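주름 (직물)
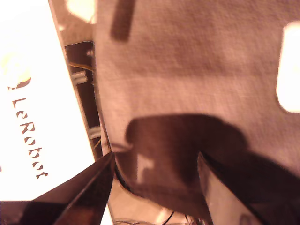 잔주름이 잡힌 분홍빛 도는 베이지색 천. 고운 짜임이 보인다.

주름은 직물이 접히거나 눌리거나 비틀리면서 표면에 생기는 굴곡 또는 선을 말한다. 구김, 구김살이라고도 함. 넓은 뜻으로는 일부러 잡은 주름(플리츠, 개더, 턱 등)까지 포함하지만 섬유 분야에서는 보통 의도하지 않은 것을 구김, 의도한 것을 주름으로 나눠 부른다. 이 문서는 둘 다 다룸.

목차
1 어원과 용어
2 생기는 원리
3 섬유별 특성
4 짜임과 두께의 영향
5 의도적인 주름
6 구김 측정
7 제거와 예방
8 방추 가공
9 역사
10 같이 보기

1 어원과 용어
'구김'은 동사 '구기다'의 명사형. '주름'은 옷뿐 아니라 피부, 종이, 지층에도 쓰인다. 한복에서는 치마 허리에 잡는 것을 주름, 보관하다 생긴 것을 구김살이라 하여 구별하는 편. 영어로는 wrinkle, crease, fold, pleat 등이 있고 뜻이 조금씩 다르다. crease는 날이 선 한 줄짜리, wrinkle은 방향 없이 흩어진 것. 번역서에서는 뒤섞여 쓰이는 경우가 많음.

2 생기는 원리
실이 굽으면 바깥쪽 섬유는 늘어나고 안쪽은 눌린다. 힘이 약하면 탄성으로 돌아옴. 힘이 크거나 오래 가면 섬유 안쪽 분자 사슬 사이의 결합이 끊어졌다가 굽은 자리에서 다시 붙는다. 이 상태로 굳은 것이 구김이다.

물과 열이 여기에 크게 관여한다. 면이나 마 같은 셀룰로스 섬유는 물을 먹으면 수소 결합이 느슨해지고, 마르면서 그때 모양대로 다시 결합한다. 세탁기에서 꺼내지 않고 둔 빨래가 심하게 구겨지는 이유. 다림질도 같은 원리를 거꾸로 쓰는 것이다. 합성 섬유는 물보다 온도 쪽. 유리 전이 온도를 넘은 상태에서 접히면 그 모양이 오래 남는다.

실과 실 사이의 마찰도 한몫한다. 섬유 자체는 펴지려 해도 옆 실에 걸려서 못 돌아오는 경우. 이런 구김은 털거나 걸어 두면 어느정도 풀린다.

3 섬유별 특성
면: 잘 구겨짐. 뜨거운 다림질로 잘 펴진다. 습기가 있을 때 더 잘 펴짐.
마(린넨, 모시): 가장 잘 구겨지는 축에 든다. 섬유가 뻣뻣하고 탄성 회복이 낮다. 구김을 멋으로 보기도 함.
모: 탄성이 좋아 하룻밤 걸어 두면 상당 부분 회복. 김을 쐬면 더 빠르다.
견: 중간 정도. 물방울 자국이 남을 수 있어 분무에 주의.
레이온: 젖으면 약해지고 구김이 많다. 줄어들기도 함.
폴리에스터: 잘 구겨지지 않음. 다만 건조기의 높은 열에서 접힌 채 식으면 빼기 어렵다.
나일론: 폴리에스터와 비슷하나 회복은 환경에 따라 차이.
혼방: 비율에 따라 다름. 면과 폴리에스터 혼방 셔츠가 흔한 예.

4 짜임과 두께의 영향
같은 실이라도 짜는 법에 따라 결과가 다르다. 평직은 실이 자주 엇갈려 움직일 여유가 적고 구김이 잘 보인다. 능직이나 수자직은 실이 길게 떠 있어서 힘이 분산됨. 편물은 고리 구조라 늘었다 돌아오므로 구김이 적은 편이다.

두꺼운 천은 굽는 반지름이 커서 주름이 크고 둥글게 진다. 얇은 천은 잘고 날카로움. 꼬임이 강한 실로 짠 크레이프는 표면이 원래 오돌토돌해서 구김이 눈에 띄지 않는다. 색도 영향을 줌. 밝고 광택 있는 단색 천일수록 그림자가 드러나고 무늬 있는 천은 가려진다.

5 의도적인 주름
플리츠: 일정한 폭으로 접어 눌러 고정한 것. 외주름, 맞주름, 아코디언 주름 등.
개더: 실을 당겨 오그린 것. 소매산, 허리에 쓴다.
턱: 접어서 박은 것. 블라우스 앞판에 많음.
셔링: 개더를 여러 줄 되풀이한 것.
스모킹: 잔주름을 잡고 그 위에 수를 놓는 기법.
드레이프: 박거나 누르지 않고 무게로 흘러내리게 한 것. 천의 강연도가 중요.

폴리에스터 플리츠는 종이 틀 사이에 천을 끼우고 열을 가해 만든다. 면은 수지 처리를 하지 않으면 세탁 후 풀리기 쉽다.

6 구김 측정
가장 흔한 것은 개각도법. 시료를 접어 일정한 무게로 일정한 시간 누르고, 놓은 뒤 벌어지는 각도를 잰다. 각도가 클수록 회복이 좋은 천. 경사 방향과 위사 방향을 따로 재고 합쳐서 적기도 한다. 겉을 안으로 접느냐 밖으로 접느냐에 따라 값이 달라져서 둘 다 적는 것이 원칙임.

외관 평가법은 세탁, 건조한 시료를 표준판과 나란히 놓고 사람이 등급을 매기는 방법. 조명 각도에 따라 결과가 흔들린다. 빛이 비스듬히 들어오면 얕은 주름도 그림자가 져서 더 깊어 보임.

Noel Villanueva는 Baleck 직물 시험소에서 침구용 천 시료 459점을 비교한 뒤, 등급이 가장 크게 엇갈린 것은 밝은 단색 평직이었다고 적었다. 이 중 167점은 평가자 사이에 2등급 차이가 났다. Renato Sebastian은 이를 두고 등급보다 각도 값을 앞에 적어야 한다고 주장했으나 업계에서는 여전히 외관 등급을 더 많이 쓴다.

7 제거와 예방
다림질: 섬유에 맞는 온도로. 마, 면은 높게, 견과 모는 중간 이하, 합성 섬유는 낮게. 표시가 없으면 안 보이는 곳부터 시험.
스팀: 모직, 드레이프가 있는 옷에 적합. 날 선 주름은 잘 안 잡힌다.
분무 후 걸기: 가벼운 구김에. 욕실에 걸어 두는 것도 비슷한 효과.
건조: 탈수를 짧게 하고 바로 꺼내 털어서 넌다. 건조기는 다 돌면 곧바로 꺼낼것.
보관: 접는 것보다 마는 쪽이 선이 덜 생긴다. 식탁보나 커튼감은 심에 말아 두면 좋음. 접어야 하면 사이에 얇은 종이를 끼운다.

벨벳처럼 털이 선 천은 직접 누르면 털이 누워 자국이 남는다. 뒷면에서 김만 쐬어야 함.

8 방추 가공
셀룰로스 사슬 사이에 수지로 다리를 놓아 미끄러지지 않게 하는 가공. 구김은 줄지만 인장 강도와 마모 강도가 떨어지고 촉감이 뻣뻣해진다. 초기 가공제에서는 포름알데히드가 나와 문제가 됐고 이후 함량을 낮춘 약제, 폴리카복실산 계열로 옮겨가는 흐름. '다림질이 필요 없는' 셔츠 상당수가 이 가공을 거친다. 세탁을 되풀이하면 효과가 줄어듬.

Larthorpe의 방직 공장에서는 침대보용 평직에 이 가공을 시험하면서 한 번에 1000미터씩 처리했다. 가장자리가 먼저 약해지는 현상이 보고되어 약제 농도를 낮췄다고 한다.

9 역사
고대 이집트의 마직물 가운데 규칙적인 잔주름이 남은 옷이 있다. 잡는 방법은 확실하지 않음. 르네상스 시기 유럽에서는 풀을 먹여 세운 주름 깃이 유행했고 이를 위한 전용 인두가 쓰였다. 한국에서는 다듬이질과 숯다리미, 인두로 천을 폈다. 풀 먹인 이불 홑청을 두 사람이 마주 잡고 당기던 것도 같은 목적. 20세기에 들어 수지 가공과 합성 섬유가 나오면서 다림질에 드는 시간이 크게 줄었다.

10 같이 보기
다림질
드레이프성
평직
플리츠스커트
풀 먹이기
다듬이질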